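July 4, 2023

I have been awake since five, which on a holiday ought to be illegal. The neighbors three doors down began setting things off last night in what I assume was a rehearsal, and the cat spent the evening wedged behind the dryer with only her tail showing. She came out for breakfast. She has not forgiven me, though I own no fireworks and have never so much as waved a sparkler in her direction.

So what do I do with a whole free Tuesday? I had a list. It was a good list, written on the back of an envelope from the water department, and it had 15 things on it. As of lunchtime I have done two, and one of those was "find the list."

Mostly I've been thinking about small towns and parades. Ours is at four this afternoon and it takes eight minutes from start to finish if the fire truck doesn't stall. When I moved here I thought this was the saddest thing I had ever seen. A marching band of maybe a dozen kids, two convertibles, a man on a riding mower, and the float from Trudorness, the garden center out past the highway, which is the same float every year with different bunting. In December they put antlers on it.

Now I get annoyed if anybody suggests making it longer. There was talk this spring of adding a second loop around the library so people "get more for their trouble," and I found myself composing a stern letter in the shower. I never sent it. It had the word "heritage" in it, and I've lived here seven years.

I don't know when I turned into a person with parade opinions. It's probably the same thing that happened with birds. One day you have no thoughts about birds and the next you're standing at the sink telling an empty room that the grackles are back.

The other item on my mind is work, which I promised not to bring home this weekend and have carried around the house like a wet towel. We are switching to a new scheduling system called Werkbridge. It replaces Pace, which we all complained about for years and are now mourning as if it had been a beloved aunt. Werkbridge sent me a welcome message at 5:15 on Monday afternoon, followed by a reminder that I had not yet responded to the welcome message. I suspect we won't be close.

I did get around to one of the bigger things on the envelope, or at least to worrying about it. The kitchen. I've been planning to redo the kitchen since I bought the place, and my planning has so far consisted of looking at other kitchens online and moving the toaster. The toaster is now in its fourth location. I liked the second one best, but the cord didn't reach. 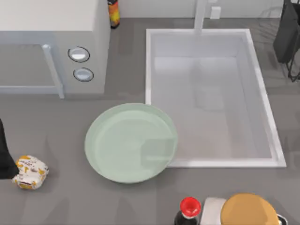 *White microwave, most likely, two buttons. My kind of kitchen technology.*

My own has a "potato" setting, and I've never once agreed with it about a potato.

Anyway, potatoes. I said I'd bring potato salad to the thing at the park tonight, and I said it in a confident voice, in front of people. The recipe comes from a church cookbook and calls for "enough" mayonnaise. Last year I used my judgment. Last year I also carried most of it home.

The afternoon looks like this, then: boil the eggs, find the big bowl with the lid, dig out the folding chair that still folds, and go stand on the corner by the bank to watch the riding mower go past. I've also got my late grandmother's Hama bead flag, which goes in the front window every Fourth and has been missing a star since before I inherited it. I keep meaning to fix that. It's on the envelope, between the gutters and the dentist.

The cat has just gone back behind the dryer, so I guess they're warming up again down the street.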